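Textile Care Technician (Garment Intake and Finishing)
Reference 2211
Posted March 14, 2021

Clumero operates a garment rental and linen service for hotels, clinics and theater companies. The Plirncombe plant is adding one technician to its finishing section. The position is permanent and full time, and reports to the section lead, Jahangir Dissanayake.
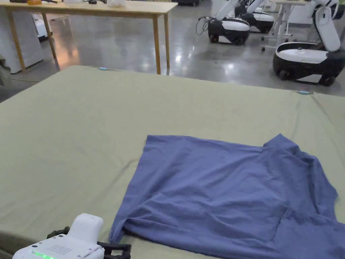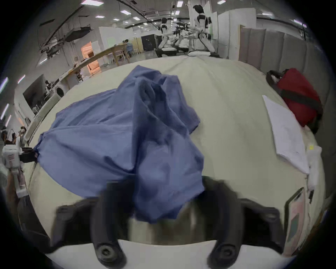
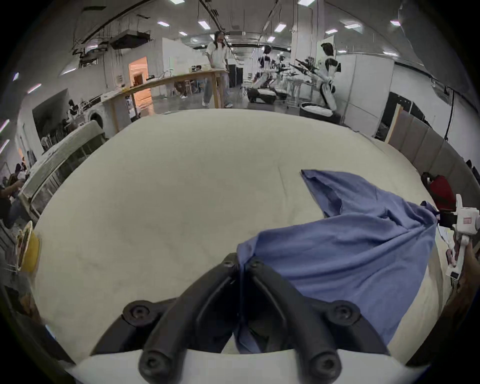
Duties

Receive incoming lots and check each against the customer manifest. Discrepancies are entered in the Claltimus stock system before the lot moves to sorting.

Sort by fiber content, color and soil level. Blended fabrics follow the care label; if the label is missing or illegible, the item goes to the test bench for fiber identification.

Inspect seams, collars, hems and closures. Minor faults (loose buttons, open seams up to 2 inches) are repaired in the section. Larger faults are tagged and sent to the mending room.

Treat stains before washing, using the reagents on the approved chart. No other product may be used on customer goods.

Press, fold and pack finished items to the customer's specification. Theater costumes are hung – never folded – and are packed with a copy of the condition record.

Run daily checks on the steam tables and the McIntyre press, and record boiler pressure at the start and end of each shift.

Requirements

At least 2 years of work in a commercial laundry, dry cleaner, costume shop or comparable setting.

Working knowledge of standard care symbols and of the behavior of cotton, wool, silk, polyester and elastane under heat and moisture.

Ability to operate an industrial lockstitch machine for simple repairs.

Ability to lift 30 pounds and to stand for most of a shift.

Accurate written records. Entries are audited, and customers may ask to see them.

Experience with solvent cleaning is useful but not required. Training on the press and the stock system is given on site.

Hours and conditions

The standard week is 42 hours, including paid breaks. Shifts are early or late and rotate monthly. The finishing section is warm in summer; cooling fans and drinking water are provided. Safety footwear and work clothing are issued on the first day and laundered by the plant.

Overtime is paid at one and a half times the hourly rate and is normally limited to September, when the theater contracts restart.

How to apply

Send a resume and a one-page summary of relevant work to the Plirncombe plant office, quoting reference 2211. List the machines and fabric types you have worked with. Shortlisted applicants complete a bench test covering sorting, stain identification and one seam repair, followed by an interview with the section lead. The bench test is paid at the starting hourly rate.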